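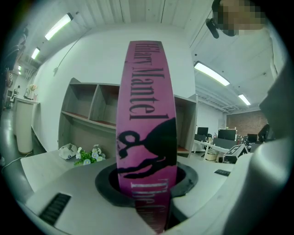 Pallis wrote on November 25, 2023:
> Has anyone on the list had any luck with tall thin things going into a
> hole in the table? We've taken 500 demos by hand and the policy still
> comes in tilted and jams on the rim. I'm starting to think we should
> give up on the hand-held tool and go back to driving the arm remotely.
> At least then it can't be shown a move it has no way of making.

Don't give up yet! We went round this exact loop in October at Notidley and I was all for going back to remote control too (I even dug the old controllers out of the cupboard). What changed my mind was sitting down one evening and watching our own demos back at half speed, and oh dear. Every one of us was cheating with the wrist. You feel the edge of the hole, you give it a little wiggle, in it goes, and you don't even know you've done it. The arm can't feel any of that, so all it learns is the wiggle, and it wiggles in the wrong place.

So we threw the lot away, 900 of them, which hurt, and started again with a few habits. Stop just above the hole, get the thing upright, then go down in one go. If it catches, lift right out and line up again, and keep that in the recording – we used to bin those and I think that was daft, they're the only ones that show it how to recover. Oh, and start from somewhere different each time. I kept starting from my right because that's where my chair was.

We're on 1575 now and it's much happier with anything long, though still hopeless if the thing is leaning when it picks it up.

Damasceno did it the other way round, remote control for the last 10 demos of each batch and by hand for the rest. I couldn't say whether that helped, but I think Arnau has the write-up, if it ever got finished.

How soft is your rim, by the way? Ours has some give in it and I do wonder how much that's flattering us.

Notidley bench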